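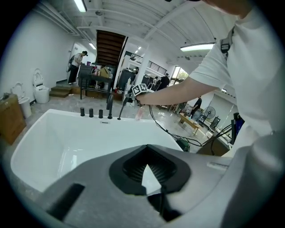

**SKUSTLOW, April 15, 2018** – Brivstead today released the results of a study on recording hand movements in rooms full of shiny, plain surfaces. The study tested a tracking method called Puvo, which combines the view from a camera on each hand-held gripper with the view from a camera worn on the operator's head. In a set of 834 recordings, tracking from the gripper cameras alone failed in 227. Puvo recovered a usable hand path in 123 of those.

The recordings were made at the Górecki bathroom showroom in Skustlow. They cover everyday bathroom tasks such as wiping a tub rim, moving a hand shower and placing bottles next to a faucet. Brivstead plans to use the recordings to train robot arms for cleaning and tidying work.

## Why bathrooms are difficult

A gripper camera works out its own position by following small visual details from one video frame to the next. Corners, printed text and wood grain are all useful. A glazed basin offers very little of this. When the gripper comes close to the inside of a tub, most of the picture can be a single white curve, and what detail there is may be a reflection that shifts as the camera moves.

"Our kitchen recordings had given us a false sense of security," said Tormod Tveit, who led the tracking work at Brivstead. "We ran the same software on the first bathroom batch and the path of the hand went straight through the side of the tub. The person had done the task correctly. The software had lost its place and kept guessing."

Failures were most common during slow movements close to a basin wall. They were less common when the operator worked near the faucet, where dark fittings stand out against the white rim. Polished floor tile also caused trouble, mainly through reflected ceiling lights, but a gripper pointed at the floor usually had some furniture in view as well.

## How the method works

Puvo runs after the recording is finished. It first tracks each gripper from its own camera and gives every section of the path a confidence score. Sections with a low score are then checked against the head camera. If the marker cube on that gripper can be seen, its position is measured from the head view and used to correct the path. If the cube can't be seen, the section is left open and the software tries to join the good sections on either side. Long gaps are not filled.

The head camera has a tracking problem of its own to solve, but an easier one. It is farther from the tub and takes in more of the room.

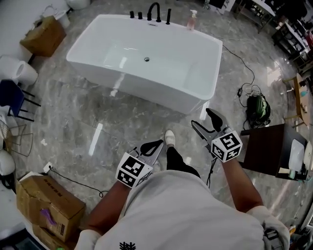

Correction from the head view depends on how the operator stands and looks. Brivstead asked operators to keep their eyes on their hands during the task and to avoid turning away before a movement was complete. With both grippers held out in front of the body and the head tilted down, the square black-and-white patterns on the two cubes face the head camera, and the same view also takes in the tub's drain and black faucet, which give the software fixed points to work from. The left and right grippers are handled separately, so a hidden cube on one side does not affect the other.

The method does not need markers on the walls, the floor or the fixtures. This was a condition set by Górecki, which did not want anything stuck to display products.

"We agreed to the recordings as long as the showroom could stay the way it was," said Lucyna Kołodziej, who manages the Górecki site. "There were cables on the floor and we had to step around them, and we moved a few boxes. Otherwise we carried on with our own work. I was asked more than once which tub was the hardest to clean, and I do have an opinion on that."

## Results

All 834 recordings were processed first with gripper cameras only and then with Puvo. A recording was counted as failed if the hand path contained a jump or if tracking stopped before the end of the task. Each of the 227 failed recordings was reviewed by a person who watched the video next to the calculated path. The same check was used for the 123 recordings that Puvo recovered.

The remaining failures fall into two groups. In the first, the operator's own arm or the edge of the tub hid the cube at the moment the gripper camera lost track. In the second, the operator leaned so far over the tub that the head camera was also looking at little except white glaze. Brivstead has not found a software fix for the second group and now asks operators to step back slightly before reaching down.

Recordings that had already been tracked correctly were not changed by the method in any way that affected the review. Processing takes longer, as the head video must be searched for markers. Brivstead ran it overnight.

"It's a repair step," Tveit said. "The better answer is to lose track less often in the first place, and a lot of that is down to camera placement and exposure settings. We are testing both. But we had a pile of recordings that people had spent real effort on, and we wanted as many of them back as we could get."

The study did not test whether robots trained on the recovered recordings perform better than robots trained without them. That work has started and uses a single task, returning a hand shower to its holder.

## Availability

A written report with the full review procedure is available from Brivstead on request. The Puvo software will be released in July, together with a small set of sample recordings from the showroom. The sample set will include failed recordings, so that other groups can try their own tracking methods on them. Faces of showroom staff and visitors will be blurred before release.

A second round of recordings at Górecki is planned after the software release and will add mirrors and glass shower doors.

## About Brivstead

Brivstead develops tools for recording and processing hand movements for robot training. The company is based in Skustlow and works with shops, workshops and private homes.

**Press contact:** Brivstead, Skustlow, attention Tormod Tveit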